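O orçamento que esquece o saco de roupa

20 de junho de 2026

Quem compra equipamento para uma cooperativa de lavandaria aprende a ler propostas de trás para a frente. A primeira página traz o preço do robô. As últimas trazem a instalação, as peças, a formação e os pressupostos, em letra mais pequena. Este ano li duas dessas propostas para a Zostthorpe, que gere a lavagem de roupa em residências de estudantes e em dois lares, e fiquei com a opinião de que estamos a orçamentar a coisa errada.

A proposta da Jindale previa dois braços por posto, com pinças de dois dedos, para passar roupa entre sacos e máquinas. A da Watkins era parecida, com menos software e mais assistência. Ambas calculavam o retorno a partir das horas poupadas. Nenhuma dizia quanto tempo se gasta a adaptar a sala, nem quem paga esse tempo.
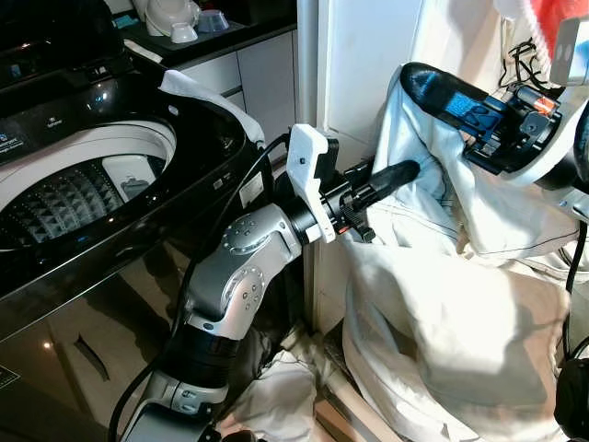

O custo do braço é o mais fácil de prever. Vem numa fatura, amortiza-se em tantos anos, e se avariar há um contrato. O difícil é tudo o que fica à volta dele: o chão que tem de estar livre, as tomadas que faltam, os sacos que terão de ser trocados por outros, a pessoa que apanha o que caiu. No nosso caso, só a troca dos sacos custaria 3000 euros, e essa linha não aparecia em lado nenhum. Fui eu que a acrescentei, a lápis, na margem.

Há quem responda que estas despesas são pequenas comparadas com o investimento. São pequenas uma a uma. Somei as que encontrei na nossa proposta e davam 55 por cento do preço do equipamento, sem contar a paragem da sala durante a instalação. Uma direção que aprova a compra em dezembro, com o orçamento do ano seguinte já fechado, vai buscar esse dinheiro à manutenção das máquinas que já tem. Já vi isso acontecer com as secadoras e ainda hoje temos uma encostada à parede por falta de uma correia.

Por isso defendo que se compre primeiro um posto, por um período limitado, e que se pague à parte a preparação. O fornecedor que recusa separar as duas contas está a pedir-nos que assumamos um risco que ele conhece melhor do que nós.
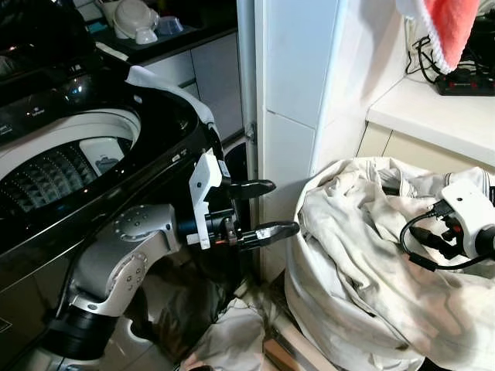

Um leitor da Viltel escreveu-me, depois da primeira versão deste texto, a discordar. Na opinião dele, um posto isolado não prova nada, porque os custos fixos de formação e de assistência são os mesmos para um ou para 10, e quem compra um só acaba sempre por concluir que saiu caro. Acrescentou que a cooperativa onde trabalha comprou logo para todas as salas e que negociou por isso um desconto que sozinha nunca teria conseguido.

Aceito a parte do desconto. Quanto ao resto, os custos fixos são de facto os mesmos, mas o prejuízo de uma má escolha não é. Um posto que não serve devolve-se, ou fica num canto. Dez postos que não servem são um empréstimo a pagar. E o preço por unidade só interessa a quem já sabe que precisa das unidades.

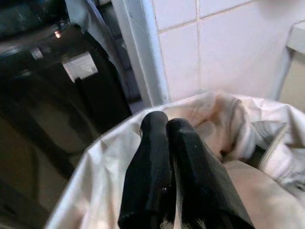 O caderno de encargos é onde isto se decide, e os nossos costumam ser fracos. Copiamos as características do catálogo, carga, alcance, velocidade, e pedimos que o concorrente as cumpra. Eu começaria pela tarefa. Um saco de pano fino, daqueles cuja borda se amarrota em vez de ficar aberta, com as peças enrodilhadas lá dentro e dois dedos de pinça apontados à abertura, diz mais sobre o que vamos comprar do que uma tabela de alcances. Pediria uma demonstração com os nossos sacos, na nossa sala, e 1000 euros retidos até à segunda visita técnica.

A Zostthorpe ainda não decidiu. A Watkins aceitou separar a preparação do equipamento e reenviou a proposta com mais quatro páginas. A Jindale pediu uma reunião. Entretanto mandei arranjar a secadora.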